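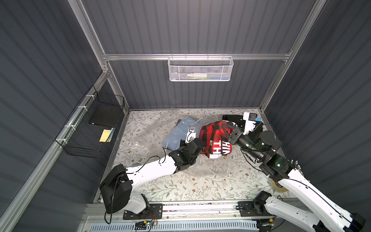

Packing Clothes in Clear Bags - Gallery

Notes and pictures on bagging folded clothes at a packing station. The text covers the station, the bags and the clothes, in that order. It was put together by Aušra Urbonaitė for the Partanen clothing store, which sends out mixed bundles of used shirts and other garments each September. Bundles are listed by number; the last one in the current list is 3,051.

The station

The walls are dark gray ribbed panels held in an aluminum frame. A patterned mat covers the floor and serves as the work surface. The mat is light in color, so dark threads and stray buttons are easy to find on it. Small supplies go in wire baskets hung off the work surface, which leaves the whole mat free for the bag and the clothes. The sponge is for wiping the mat between bundles.

The bags

Bags are clear and come in packs of 100. Lay the bag flat, open end toward the clothes. Wrinkles in the film do no harm at this stage, but the mouth has to be fully open before the first garment goes in - a half-open mouth catches on cuffs and collars.

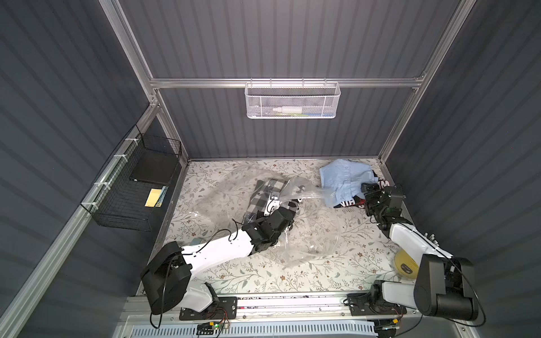
Heavier garments go in first and button-up shirts last. A shirt placed under something heavy comes out with a crease across the front that has to be ironed out again. Checked and printed garments may share a bag with plain ones if all are the same size.

Keep the tape within reach but off the bag. One strip across the fold is enough.

Order of work

Fold each garment to the width of the bag, less two fingers on each side. Hold the lower layer of film down with one hand and slide the garment in with the other. Push out the air from the closed end toward the mouth. Fold the mouth over twice and tape it.
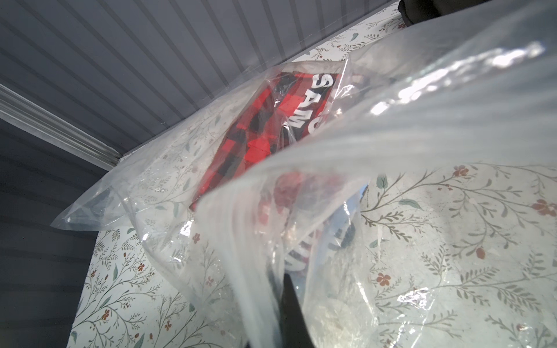
Large lettering on a garment should face outward where the fold allows. Arvo Halonen checks the bundles against the list by eye, and a printed word read through the film saves opening the bag. Plaid is harder: two red plaids look much the same under plastic, so those bundles also get a paper slip, placed on top before closing.

Small items go in last, near the mouth. They slide to the bottom corners if the bag is lifted before it is taped.
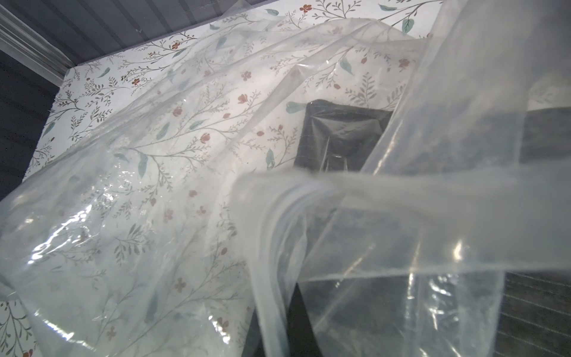
Page last changed: May 15, 2019

Film with deep folds throws back a lot of light, and a label under it can be hard to read from a low angle. Smooth the film over the label before checking. Badly creased bags are set aside and used for lining boxes.

Related pages: Folding Shirts, Box Sizes, Paper Slips.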